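Home Tickets Parts Recipes Sign in

Pida Steamer Help Desk
Ticket 452 – Wet tops on steamed buns, tray spacing
Opened by: Huia Hinds
Handled by: Valentin Royer
Status: Solved
Opened July 28, 2020

Huia Hinds wrote:
Hi! First, I love this steamer. I've had it since December and we eat buns far more often than we should. My trouble is the tops. They rise beautifully, they smell wonderful, and then I lift the lid and every one of them has little yellow wet craters. The bottoms stick to the tray too, so I lose a patch of skin from each. I steam for 12 minutes with the knob all the way up. Same plain dough every time. What am I doing wrong?

Valentin Royer wrote:
Hello Huia, great ticket, I get to talk about buns! Two questions. How many do you put on the tray at once? And when the time is up, do you take the lid straight off?

Huia Hinds wrote:
Six, pretty snug. And yes, straight off, I'm impatient. I tip it toward me to keep the steam off the wall.

Valentin Royer wrote:
OK, that explains a lot. Water collects inside the glass while it cooks, and when you tip the lid over the tray it all runs down onto the buns. Please try this:

1. Drop to four buns. They need room to swell and the steam has to come up through the holes between them.
2. Put a small square of baking paper under each one. Leave most of the holes open.
3. Turn the knob off and wait three minutes before you touch the lid.
4. Lift the lid straight up, move it to the side while it's still level, then set it down.
5. Have the plate next to the steamer before you start, so the buns don't sit in the basket while you hunt for one.
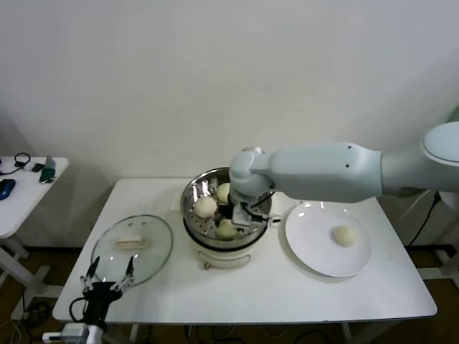

Three on the tray, one on the plate.
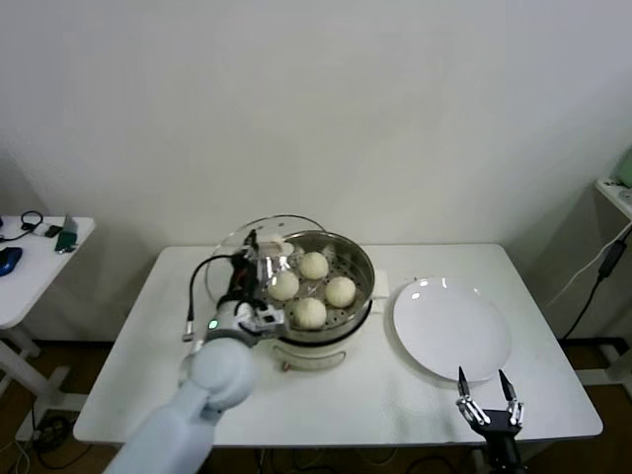
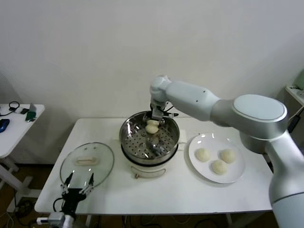
If step 3 makes no difference, tell me which knob setting you use and I'll look at the heat instead. Full power is a bit fierce for plain dough, and I like to turn it down once the water is boiling.

Huia Hinds wrote:
Ran two batches tonight. First one with the wait and the paper but still six buns: dry tops, hooray, but two were stuck together at the sides. Second one with four: perfect! Smooth all over, and they came off the paper clean. I forgot to turn the knob down both times, so I can't report on that. Cameron Brunton on ticket 441 has the same craters, could somebody point him over here?

Valentin Royer wrote:
Done, he has the link. So happy about that second batch! If you want six at a time, make them smaller and start checking a couple of minutes early. I'm marking this solved – reopen it any time, and do tell us what you put in the filling.

Huia Hinds wrote:
Pork and cabbage on Saturday!

91 people found this useful
2 comments hidden
Contact the help desk | © Pida | Back to top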